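Gradex Bench Top Sheet - gray, matte, cut to order

4 min read
29 shares

Work surface sheet for benches, packing tables, sewing rooms, school craft rooms, garages. Sold by the sheet or cut to your size at the Flenddale counter. Goes over an old top or onto a new one. Matte finish, no shine, easy on the eyes under bright lights.

Stock at Flenddale and Dreton. Dreton does not cut. If you need it cut, order through Flenddale and pick up at either one.

What you get

One sheet, mid gray, smooth face, sanded back. Protective film on the face side. Leave the film on till the sheet is glued down and trimmed, then peel. Film comes off in one pull if the room is warm, in strips if its cold.

Edge band is sold separately. Two kinds, see further down.

No glue in the box. No roller. No legs. People ask.

Sizes

Full sheet, half sheet, or custom cut. Custom cuts are square cuts only, straight lines. Notches for pipes or posts you do yourself, or ask the counter and we will quote it. Sink cutouts we don't do at all. This is not a kitchen counter product. Don't put it next to a sink.

Measure twice please. Cut sheets can't come back. Measure the old top in three places across, since old tops are hardly ever square, and give us the biggest number. Trim the overhang after the glue sets.

Up to 18 custom cuts on one order. More than that, split it into two orders, the cutting form won't take it.

Lead time

Full and half sheets, same day if on the rack. Cut sheets, 9 working days. Cut sheets with edge band put on by us, longer, call first. July is always slow for cutting because of the shutdown. Plan around it.

Fitting over an old top

Old top has to be flat, clean, dry. Scrape off tape, labels, paint drips. Wipe down with a degreaser and let it dry overnight. Fill any dents bigger than a coin. Small scratches don't matter, glue covers them.

Contact glue works best. Coat both faces, wait til tacky, then lay thin wood strips across the old top and set the new sheet on the strips. Line it up. Pull the strips one at a time from the middle out, pressing as you go. Once it grabs you can't slide it. Get a second person for a full sheet - it bends and wants to fold on you.

Roll it hard from the center to the edges. Then trim.

Fitting on a new frame

Sheet needs a solid core under it. It will not span a bare frame, not even a short one. Use a flat board core and screw the core to the frame from below. Steel frames are fine, pre-drill the holes. Check the frame for level before the core goes on and not after. Fixing a rocking table later means crawling under it with shims.

If you are bolting anything to the top, a vise, a rail, a lamp arm, drill from the face side with a sharp bit and a scrap of wood clamped under. Big washers below. Don't crank the bolts down, snug is enough.

Edge band

Wood band, warm brown. Real wood, thin, comes on a roll. Iron-on. Looks nice against the gray and hides the core. Needs a light sanding on the corners or it will catch sleeves.

Plain gray band. Plastic, also iron-on. Tougher. Better where chairs get pushed into the table all day.

Both trim with a sharp knife. Go slow at the ends. One roll does a half sheet all around, with some left over. Full sheet takes two.

Nesrin Ağca at the Flenddale counter did a wood band on her own sewing table and says press the iron longer than the sheet tells you, then rub it down with a block of wood while it's still hot. We tried it on the counter display. She's right, holds better.

Cleaning

Damp cloth, mild soap. Dry cloth after. No scouring powder, no steel wool. It will leave shiny spots and you can't get the matte back.

Pencil comes off with an eraser. Marker comes off with rubbing alcohol if you get to it the same day. Glue drips - let them dry, then lift with a plastic scraper. Metal scraper will mark it.

Light scuffs are normal with a matte gray. They show more at a low angle in the evening. Most wipe out. Some don't. If you want a top that looks brand new after a year of heavy use, look at steel, it's on the Athanasiadis price list, and costs a good deal more.

Heat

Hot mugs ok. Hot glue guns, soldering irons, irons - use a mat. A scorched patch can't be sanded out, you would have to replace the sheet.

Shipping and pickup

Full sheets ship flat on a pallet, curbside only. Half sheets and cut pieces go in a flat carton. Check corners before you sign. If a corner is crushed write it on the slip and send us a photo, we will send another one out. No note on the slip, no claim, carrier is strict about it.

Pickup needs a van or a roof rack. Please don't roll the sheet to get it in a hatchback. It cracks. Bring a blanket and straps.

Returns

Full and half sheets, film still on, 29 days. Cut pieces no. Edge band rolls unopened only.

Common questions

Can it go outside? No.

Can I use it on a wall? Yes, behind a workbench it's fine. Same glue. You will need help holding it up.

Is the color the same at both stores? Same maker, but batches shift a little. For two tables side by side, order all of it together and say so in the notes box.

Will it take a cutting mat? Yes. Mat stays put better on the matte face than on glossy.

Do you sell samples? Small chip, free at the counter, or we mail one. One per address please.

Can you match the old Gradex gray? Close but not exact. Old one was a bit darker. Bring a piece in and we'll hold it up against the new.

Page updated October 14, 2022. Prices on the counter list, call either store.

Gray tops in use

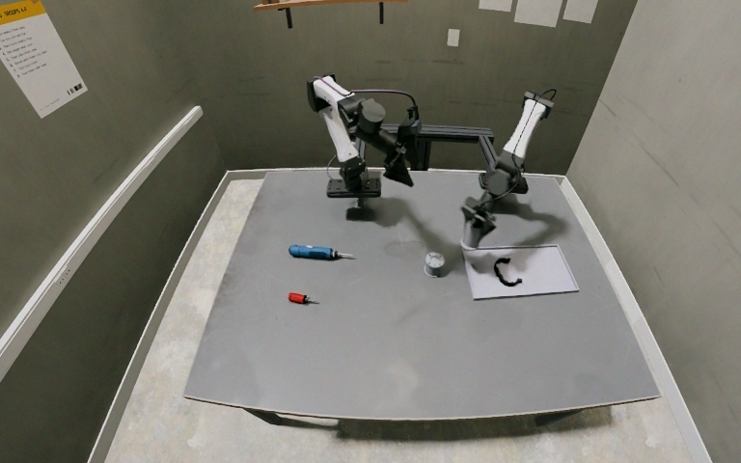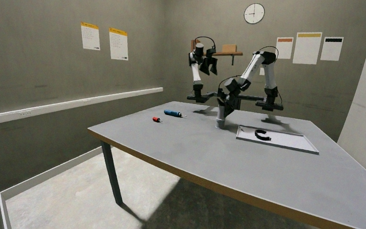
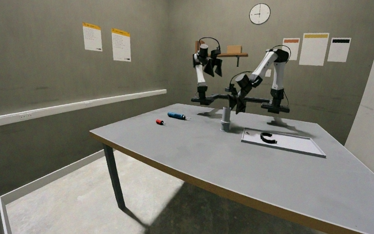
Gray table top, three views. Thin wood-colored edge shows best in the last one.

9 comments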